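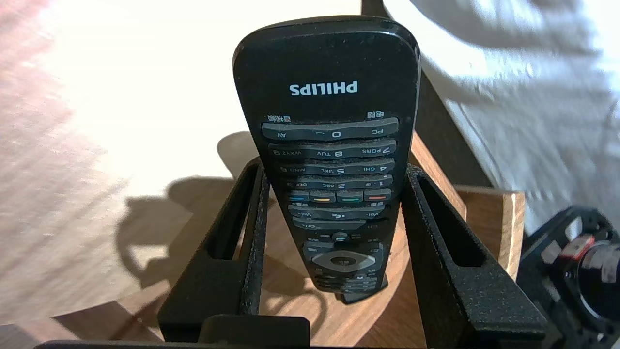 Arash Rahimi on the remotes next to the bed

Arash Rahimi has spent most of his working life on an object that people look for under the covers. He runs Meva, a small shop in Brosbridge that supplies, cleans and repairs remote controls for hotels and guesthouses. His workroom is at the back, past a counter where people drop off bags of dead ones. He owns 968 remotes that still work, covering 452 models, and he keeps them in drawers sorted by the shape of the battery door.

"By the battery door, because that's the part that goes missing," he says. "Somebody comes in with a remote and tape across the back. I need to find the same door fast. I don't care what brand it is at that point."

He started in 2000, when he was hired to change batteries at a roadside hotel. He was supposed to stay until May. The manager noticed that he was fixing the remotes instead of ordering new ones and gave him a table in the laundry room.

"Most of them weren't broken. They had dirt under the rubber. You open the case, you take out the mat, you wash it with dish soap and let it dry overnight. You wipe the contacts on the board. Then you close it up and it works. That was the job for the first year, just that."

He still does it that way. Alcohol is fine on the contacts, he says, but he won't use it on printed keys. The printing comes off and then the guest has a blank button.

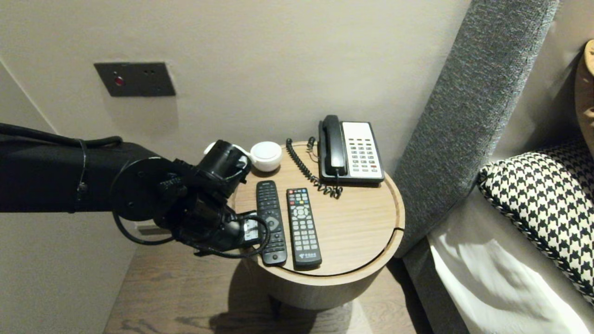 Hotels call him mostly about clutter. A nightstand used to need space for a lamp and a glass of water, and Rahimi thinks the people who buy furniture for hotels never caught up with what gets put on it now. He asks his customers to set up one room the way a guest will find it, before they order anything from him. On a small round table, a desk phone with a coiled cord takes up more room than its base does, and two black remotes lying side by side in front of it look like a pair until you pick one up.

"So the guest picks one up in the dark," Rahimi says. "It's the wrong one. He presses power, and now the box is off and the TV is on. He presses the other one and it goes the other way. Then he calls the desk."

His fix is cheap. He puts a dab of textured paint on the back of the TV remote, where the finger rests, and leaves the other one smooth. He tells hotels to put the TV remote on the side closer to the bed, every room, every day, and to write it on the housekeeping sheet.

He is less patient about the little trays and stands that some hotels buy. A stand is good, he says, if the remote goes in and out with one hand. If it grips too hard, people leave the remote on the bed, and it ends up on the floor or in the sheets. He has taken remotes out of a washing machine. Two of those are in his 968.

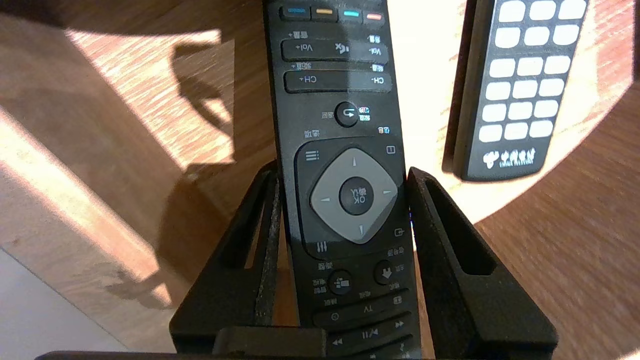 Traian Ilie thinks Rahimi is too hard on the two-remote room and told us so at some length. He said one remote that does everything is worse, since guests push a mode key by accident and then nothing responds, and that he would rather have two simple ones and a card. Rahimi laughed when this was passed on to him.

"He's right about the mode key. I hate the mode key. But I've seen the cards. The card is in a drawer under the phone book."

They agree on colored keys. Neither of them has met a guest who used the row of colored keys on purpose. Rahimi leaves them alone, because on some boxes they open a live menu or a replay list, and a hotel will get one complaint a year if they stop working.
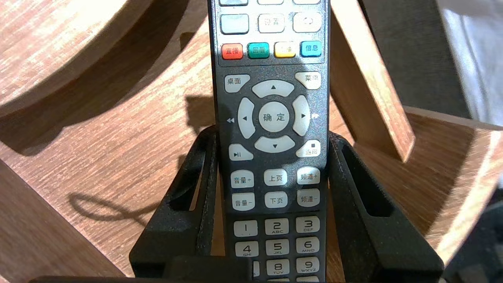

Londness Review, Rooms and Travel
Interview by staff writers
Posted February 25, 2021

The last thing we asked about was the keys themselves, and what a guest really needs. Rahimi answered without stopping what he was doing, which was scraping green crust off a spring.

"Power, volume, channel, mute, back. Back is the big one now. People get lost in the menus. If the back key is small or it's down in a corner, they unplug the box."

He likes pale keys with dark print on a dark case, and a mute key near the top where the thumb can find it. He likes arrows in a ring with the OK in the middle. Language matters less than people expect, in his experience. Guests who can't read a word on a remote will still find the arrows and the play key, and they learn volume from a plus and a minus sign.

His current order is for Iyer, a guesthouse on the river side of Brosbridge. He is cleaning all of their old remotes and replacing the doors on most of them. Pickup is at the counter, and he asks people to bring their own batteries.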